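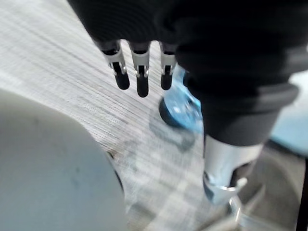

I get the same handful of messages every time I post anything to do with tidying, so I've finally put them all in one place. If yours isn't in the list, send it over and I'll add it when I next sit down with a cup of tea (November is looking likely).

## Where do I start when the floor is covered in stuff?

The floor! I know everybody says to start with a drawer because it's small and satisfying, but I did drawers for years and still had to hop across the room to reach them. Pick one corner, clear it right up to the skirting board and work outwards. I don't sort anything at this stage. It all goes in one big box and I argue with it later.

## Do you sort by room or by type of thing?

By type, mostly. Plastic first, then paper, then clothes - and after that I'm usually tired and it becomes "everything else". Gladys Arboleda wrote to tell me she goes room by room with the radio on, and her hallway sounds a lot better than mine, so do whatever keeps you going.

## What about plastic bottles and tubs?

Do them early. They take up loads of space for something that weighs next to nothing, and they roll under the sofa the second your back is turned. I rinse mine, squash the ones that will squash and pop the lids back on. Check what your own council wants, though, as ours in Flelham changed the rules about lids and I had it wrong for ages.

## Is it worth keeping any of them?

A few. I keep 2 for watering the windowsill pots and that's my limit. I once had a whole cupboard of "useful" bottles and I don't believe I used one of them.

## How long do you spend on it?

Twenty minutes, then I stop, even if I'm halfway through a pile. Ihor Pylypenko asked whether I ever do a full day. I did once, when we moved, and I was so fed up by teatime that I put a box of odd socks in the loft. It's still up there.

## What do you use on a hard floor once it's clear?

Sweep, then a damp mop with a small squirt of washing-up liquid in the bucket. Go easy on the squirt or you'll be rinsing all evening. I've tried fancier things and gone back every time.

## My family put things straight back on the floor. Help?

Oh, mine too. I've got a basket by the door now and anything left lying about goes in it, no questions asked. Whoever wants it has to go and dig. It works on everybody except me - my own slippers are in there as I type, and so is the phone charger I was blaming on someone else.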